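4　通知的改写与撤回：Sivholm与Greditz两地的煮水通告

4.1　材料的来源与取舍

前一节交代了两地供水管理的大致沿革，从这一节起，我们转到通告本身。所谓煮水通告，指的是地方卫生部门在管网失压、水源浑浊度升高或采样结果存疑时，请居民把自来水煮沸后再饮用的公开通知。这类文字一般很短，短到许多读者看过之后很难复述其中的任何一句，可是在发出之前，它往往要经过卫生、供水、新闻三个部门的来回修改。我们感兴趣的正是这段来回修改的过程，以及修改留下的痕迹怎样进入了居民手里的最后那一版。

本文使用的主要材料是46篇通告文本，来自五次彼此独立的供水事件，包括首次发布的通知、其后的更新、范围调整以及解除通知。同一事件中措辞完全相同、只在不同渠道转发的文本，按一篇计算；措辞有改动的，哪怕只改动了一个时间状语，也单独计入。这个标准听起来有些吝啬，但在初步阅读时我们发现，改动最少的那些版本，恰恰最能说明发布者在犹豫什么。例如某次更新把“预计今晚解除”改成“预计解除时间另行通知”，全文只动了这一处，而居民热线的接线人员告诉我们，那天晚上他们回答的问题几乎都与这一句有关。

除文本以外，我们还做了24次访谈，对象包括起草通告的卫生部门职员、供水单位的值班人员、地方媒体编辑，以及在事件期间住在通告范围之内的居民。访谈按受访者的意愿进行，有的在办公室，有的在电话里，也有几位居民愿意一边做饭一边同我们聊，录音里因此夹着不少锅盖和水龙头的声音。转写时我们保留了停顿和改口，引用时则略作整理，去掉了可能透露身份的街名和单位名称。

需要说明的是，两地的材料并不对称。Sivholm的档案保存得相当完整，连内部草稿上的批注都留着；Greditz在更换网站系统之后，旧通告只剩下公开页面的打印件，草稿大多无从查找。因此下文凡是谈到草稿如何一步步改成定稿的地方，依据主要来自Sivholm，Greditz的情形则更多依靠当事人的回忆。回忆当然会有出入，我们在能够核对的地方都核对过，不能核对的，就照受访者的说法写出来，并标明是回忆。

4.2　“取消”与“解除”之间

先从一个用词问题讲起。阅读全部文本时，最先引起我们注意的是结束一次通告的动词。Sivholm几乎一律使用“解除”，Greditz则在“取消”“撤销”“解除”之间变换，有时一篇之内就用了两种。起初我们以为这只是行文习惯，后来在访谈中问到，才知道起草者自己也为此争论过。一位在Greditz负责起草的职员是这样说的：

“说‘取消’，有人会打电话来问，是不是当初就发错了。说‘解除’，又有人问，解除以后是不是还得再煮一天。我们两边都试过，两边都有电话。”

这段话很值得多想一想。“取消”一词容易让人联想到会议、航班和发布会，取消之后，事情便好像没有发生过；居民由此推断最初的通知是误会，并不算离谱。而“解除”带有限制曾经有效、如今期满的意思，读者自然会追问期满的条件是什么。两种读法都有道理，差别在于哪一种读法会让人对下一次通知更加认真。就我们手上的居民访谈来看，把上一次通知记成“发错了”的人，在下一次事件中更倾向于先观望，看看邻居煮不煮，再决定自己煮不煮。访谈人数不多，我们不想把这一点说得太满，但它在两地都出现了，至少值得后来的研究者留意。

还有一层意思与语气有关。在Sivholm的草稿批注里，新闻部门多次把“现已解除”改为“自即刻起解除”，理由写得很简单，说这样“更像一个决定”。卫生部门在同一页上回了一句，说采样结果是上午出来的，“即刻”会让人以为上午的水还不能喝。最后的定稿采用了“根据今日上午的检测结果，煮水通告解除”，两边的意见都照顾到了，句子也比原来长了一截。我们把这类句子称为“协商句”，它们的共同特征是前半句交代依据，后半句宣布结果，中间用一个逗号隔开，读起来略有些吃力，却很少引起误会。

4.3　时间的写法

通告里最难写的部分大概是时间。发布者手里通常只有两个确定的时刻：一个是问题被发现的时刻，一个是样品送检的时刻。居民想知道的却是另外两个：水从什么时候开始不能直接喝，到什么时候又可以喝。前一个问题涉及追溯，发布者往往不敢回答；后一个问题涉及预测，发布者往往不愿回答。于是通告里便出现了许多悬在半空的说法，例如“在获得进一步结果之前”“直至另行通知”“视管网冲洗情况而定”。

Sivholm从某次事件之后开始在通告末尾附上一句固定的话，写明下一次更新的时间，无论届时有没有新的结果。这个做法起初受到供水单位的反对，值班人员担心到点了还没有消息可说，反倒显得手忙脚乱。卫生部门坚持试行，到点以后如果没有新结果，就发一条短讯，说检测仍在进行，下一次更新定在什么时候。居民对这种“没有消息的消息”反应相当好。一位家里有婴儿的受访者说，她那几天把闹钟定在更新时间后面一点，到时候看一眼，其余时间就不再翻手机了。

Greditz没有类似的固定安排，更新什么时候有就什么时候发。从通告数量上看，两地的更新频率相差并不大，但Greditz的居民普遍觉得消息来得少，也来得晚。我们认为，这种感受同等待的方式有关：知道什么时候会有消息的人，等待是有边界的；不知道的人，则整天都在等。供水单位的一位值班人员在访谈快要结束时也谈到了这一点，他说自己家也在通告范围之内，下班以后和别人一样刷新页面，“才晓得这个滋味”。

图2　前后相接的两只灰色箱体，两端以夹具固定

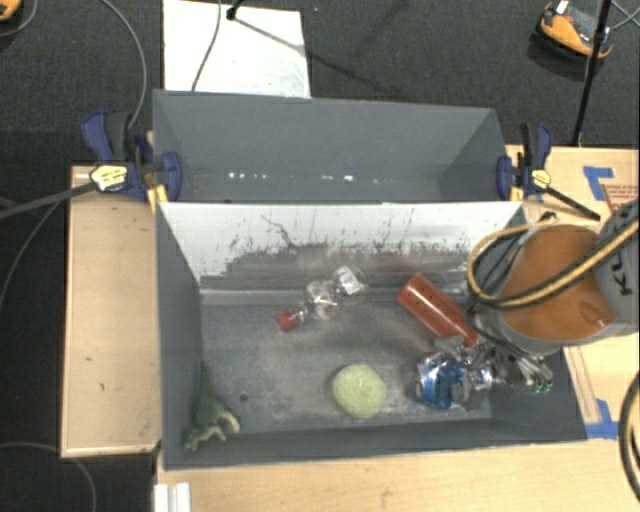
时间写法还牵涉到渠道。两地都使用Flilell短讯平台向登记居民发送通告，平台对每条短讯的长度有限制，超出的部分会自动折成另一条。问题在于，两条短讯到达手机的先后次序并不总与原文一致。Greditz有一次更新就因此闹出了麻烦：后半条先到，内容是“以上区域居民可恢复正常用水”，而列出区域名称的前半条晚了一阵才到。当天住在通告范围之外、却同样登记了短讯的居民纷纷来电，询问自己究竟算不算“以上区域”。此后Greditz把区域名称移到句尾，写成“可恢复正常用水的区域为”，再接地名，即便折断，每一半也大致能够独立成句。

我们在Sivholm的草稿里也见到过类似的调整，只是做得更早，也更彻底。那里的起草者养成了一个习惯，先写短讯，再写网页，最后才写给媒体的通稿。用他们的话说，先写长的再往短里删，删到最后总会把要紧的条件删掉；先写短的再往长里添，添进去的东西即使多余，也不至于误事。这个次序后来写进了该地的内部工作说明，成为新职员入职培训的一部分。我们询问过Greditz的起草者是否考虑照此办理，得到的答复是考虑过，但本地媒体习惯先拿到通稿，改变次序意味着要同编辑部重新商量截稿时间，事情便搁下了。

4.4　范围、边界与地图

同时间一样，空间的写法也常常让起草者为难。供水管网的分区与居民心目中的街区很少重合，同一条街的两侧可能分属不同的加压区，同一栋楼的低层与高层有时也由不同的管线供水。通告如果按照管网分区来写，准确是准确了，居民却看不懂；如果按街区来写，居民看得懂，又难免把一部分并未受到影响的住户划进来。

两地采取了不同的办法。Sivholm宁可把范围写宽一些，用居民熟悉的街区名称，并说明边界附近的住户若不确定，可以一并照煮水要求处理。Greditz起初力求精确，逐条列出门牌号段，通告因此变得很长，有一篇光是地址就占了大半页。起草者后来回忆说，当时觉得多让一户人家烧水都是给人添麻烦，应该尽量避免；可是居民反映，在密密麻麻的门牌里找自己家，比烧一壶水麻烦得多。这个意见传回去以后，Greditz也逐渐改用街区名称，只在边界穿过住宅楼的地方单独列出楼号。

地图的作用则比我们预想的要小。两地都曾委托Baláž制图社绘制分区示意图，随网页通告一同发布，颜色清楚，图例也简明。可是在居民访谈中，主动提到看过地图的人不多，年长的受访者更愿意打电话，或者到楼下问一问；年轻一些的受访者多半只看短讯，没有点进网页。编辑部的人倒是很喜欢地图，他们说有了地图，版面就有了着落。这样看来，地图主要是在媒体那里发挥作用，再由媒体的版面间接地到达读者。这条路径绕得有些远，但并非没有价值，尤其对那些没有登记短讯、又保留着读报习惯的家庭而言。

边界问题还有一个容易被忽略的方面，就是解除的次序。管网冲洗是分段进行的，采样也是分段进行的，从技术上讲，完全可以哪一段合格就先解除哪一段。Sivholm曾经这样做过一次，结果一天之内连发数条解除通知，每条涉及的街区不同，居民把前后几条混在一起，有人提早恢复了直接饮用，也有人到最后一条发出之后仍在煮水。此后该地改为整体解除，宁可让先合格的街区多等一等。供水单位的技术人员对此有保留意见，认为这等于让一部分居民白白多煮了水。卫生部门则认为，让全城记住同一个时刻，比让每个街区各记一个时刻可靠。我们无意在两者之间作出裁断，只想指出，这场争论表面上是技术问题，底下是对读者记忆力的不同估计。

4.5　谁来署名

最后谈一谈署名。两地通告的署名方式几经变化，有时由卫生部门单独署名，有时与供水单位联合署名，也有几篇只写“市政府”。受访的居民大多说不出通告由谁署名，但问到愿意相信谁时，态度却很明确：多数人更相信卫生部门，理由是供水单位“总归希望早点恢复”。供水单位的职员听到这种说法难免委屈，他们当中有人在事件期间连续值班，家里的水也一样要煮。我们在访谈中尽量不替任何一方辩解，只把这份委屈如实记下来，它本身也是通告制度的一部分。

联合署名的通告还有一个实际的好处，就是来电可以分流。通告末尾若列出两个号码，一个回答健康问题，一个回答供水问题，接线人员便不必替对方作答。Sivholm的接线记录显示，在只列一个号码的那几次，接线人员时常要把电话转来转去，有的居民转到第三次便挂断了。Greditz一直只列一个总机号码，直到后期才增加了专线。增加专线之后，起草者的工作也跟着轻松了一些，因为他们不再需要在通告正文里预先回答所有可能的问题，诸如能不能用自来水刷牙、洗碗机要不要停用、养鱼的水怎么办，这些内容可以放进问答页，由接线人员照着讲。

不过问答页又带来了新的麻烦。它和通告分别由不同的人维护，通告更新了，问答页未必同步更新。我们在比对时发现，Greditz某次事件解除之后，问答页仍然写着“请继续煮沸饮用水”，也没有标明这一页适用于哪一次事件。起草者得知后很快作了修改，并在页首加上了更新时刻。Sivholm的做法是把问答页与通告绑定在同一个页面编号之下，一方解除，另一方自动转入存档。这个办法依赖于网站系统的支持，Greditz更换系统时曾提出过同样的需求，后来因为预算的缘故推迟到了下一期。

关于问答页的措辞，以及接线人员在电话里如何改写问答页上的标准说法，材料相当丰富，我们放到第5节专门讨论。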